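Ticket 183: Hand-held gripper, demonstration table, Arnstead open day
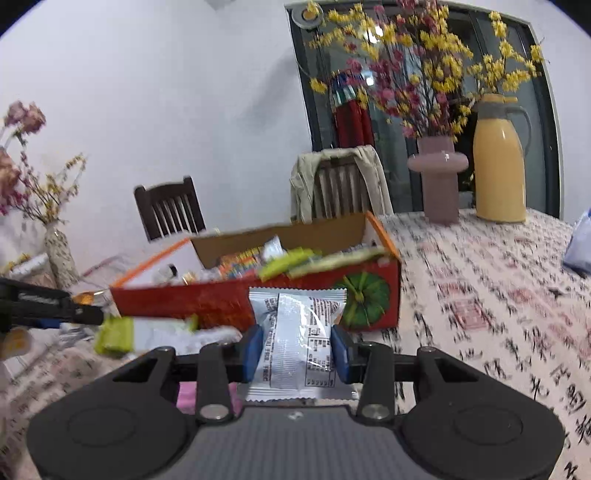 Snack packet held upright between the blue fingertip pads, with the open box behind it.

Status: Closed
Site: Arnstead, ground floor demonstration room
Raised by: Nadine Jaber
Assigned to: Afaf Sayegh, Khoury support desk

Fault reported
During the Friday open day, visitors were invited to pick up wrapped snacks with the hand-held gripper and place them in the box. The Erier recording software stopped logging finger position on 3 occasions. The gripper continued to open and close normally. Each stoppage was followed by the message "width signal lost".

Initial checks
09:40 Battery and cable seating inspected. No fault found.
09:55 Software restarted. Recording resumed and stopped again after 6 picks.
10:15 Recording log exported and sent to Khoury for review.

Findings
The log shows that the signal was lost when the fingers were closed fully and at speed. The closing limit had been left at the value used for the earlier Fukport visit, where larger items were handled. Thin packets allow the fingers to travel past that limit.

Action taken
The closing limit was reset and the fingers were recalibrated with the gripper empty. A test of roughly 800 open and close cycles was then completed without loss of signal.

Advice to site
Staff are requested to recalibrate whenever the type of item is changed. Visitors should be asked to close the fingers slowly.

N. Jaber confirmed that the afternoon session was recorded in full. Spare cable to be returned to Khoury with the next delivery.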